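Home Economics for Adults, Evening Section
Handout 4: Browning, Toasting, and Why Bread Goes Stale
Instructor: Idalina Veloso

Welcome back, everybody. I know last week ran long and we never got to the second half of the bread unit, so I have folded what we missed into these notes. Please read them before class if you can, and if you can't, well, bring them along and we'll read the hard parts together.

1. Staling is mostly about starch

Most of us grew up believing that stale bread is simply dried-out bread. Drying does happen, of course, but a loaf sealed up tight will still go firm on you. When bread bakes, the starch in the flour takes on water and swells. As the loaf cools and sits, the starch slowly pulls itself back into a more orderly, crystal-like form, and the crumb turns stiff. The long word for this is retrogradation (you don't have to spell it, I only want you to know it when you meet it).

The refrigerator speeds this up, which surprises people every single term. The freezer more or less puts a stop to it. So slice the loaf, freeze what you won't eat in 2 days, and toast from frozen.

2. What heat does to the slice

Warming a stale slice loosens the starch again, and that is why yesterday's bread can seem so fresh when it comes out of the toaster — though it firms up again as it cools, sometimes worse than before. Butter it and eat it!

The surface is a different story. Once it has lost enough water it can get much hotter than the inside, and the sugars and proteins there begin to react and turn brown. This is the Maillard reaction, the same one we talked about with roasted onions and with the Pandberg rye we tasted in July.

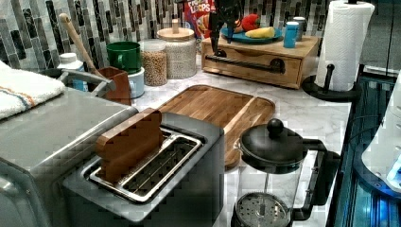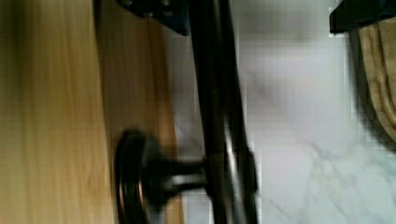
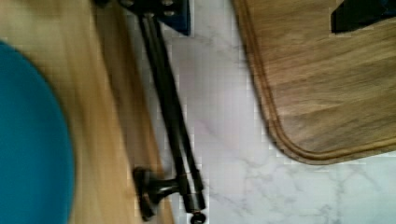

Fig. 1. Kitchen counter with two-slot toaster (first picture); wooden surfaces, close up (second and third).

3. Thickness, sugar, and patience

A thin slice dries through before it colors, so you get crunch all the way across. A thick one stays soft in the middle. Breads with milk, honey, or egg in them brown very quickly, and I would turn the dial down for those and stay nearby. Sourdough can want a little longer.

4. For next time

Toast two slices from the same loaf, one fresh and one kept overnight in the refrigerator. Let both cool for 30 minutes, then taste them side by side and write down what you notice about crust, crumb, and smell. Half a page is plenty. If you bake your own, tell me which flour you used — I am always curious.

Reading: the Kurnell booklet, chapter on grains, up to the table of flours. Skip the section on rye starters, we'll do that one properly later on.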